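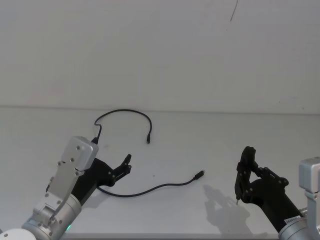 Do those "metabolic reset" plans do anything a normal diet doesn't?

Posted in May by Ailsa Aitken

My sister-in-law has signed up to the Mendia plan and won't stop sending me the leaflets. You pay for a 28-day programme, you get sachets for breakfast and lunch, and the evening meal is "free choice" from a list that is mostly white fish. The leaflet says it resets your metabolism so the weight stays off afterwards. She lost half a stone in the first fortnight and is very pleased with herself.

I've got a fair bit to lose and I've been up and down since my second child. I walk to work, I don't drink much, I do eat too much bread. I'd like to believe in it but I've paid for three of these things over the years and each one promised the same. Has anyone here done it and still been lighter a year on? I'm less bothered about the first month, I can lose weight for a month on anything.

Lewis Pringle
5:40 pm

I did Mendia. I also did Clerkuseo before it, which had the same sachets as far as I could taste, in a different colour box.

Add up what you'd be eating. My two sachets plus the fish dinner came to 1037 calories on a typical day, going by their own labels. Anybody my size would lose weight on that, and you could do it with eggs and soup for a quarter of the money. A good part of what goes in the first week or two is water anyway, so I wouldn't read much into the half stone.

I asked their helpline what "reset" meant. The woman was perfectly nice and read me the leaflet. I asked what they measured to know it had been reset and she said customers report feeling lighter. Make of that what you like.

By the following spring I had put all of it back on, and a bit more. What has shifted some since is dull — smaller plates, porridge, swimming when I can be bothered, and not keeping biscuits in the car. Slow going. I'd also have a word with your GP or practice nurse before dropping your food that low, particularly if you take anything for blood pressure or sugar. Mine was more use than the helpline and didn't charge.

Shona Guthrie
7:15 pm

Worked for me!! Lost loads. You have to want it though and most people give up. Get the chocolate ones, the vanilla is horrible.

Wekesa Kirui
9:05 pm

Shona, how long ago was that, and is it still off? That was what she asked.

Ailsa, I haven't done Mendia so take this as you find it. I'd look at what happens on day 29. The leaflet my wife brought home had one paragraph on it, and the paragraph was an advert for the "maintenance" sachets. The success stories all gave the starting weight and the finishing weight, and I couldn't find one that said when the second was taken.

If bread is the thing, I'd start with the bread. I went from four slices at lunch to two and had the soup I'd always said I didn't have time to make. It won't get me on a leaflet.

Recent in Food and Weight
Is the Lau step counter reading high for anyone else?
Skipping breakfast and headaches
Loose skin after losing weight — do the creams help?
Indov gym contract, how do I get out of it?

Contact us | House rules | Back to top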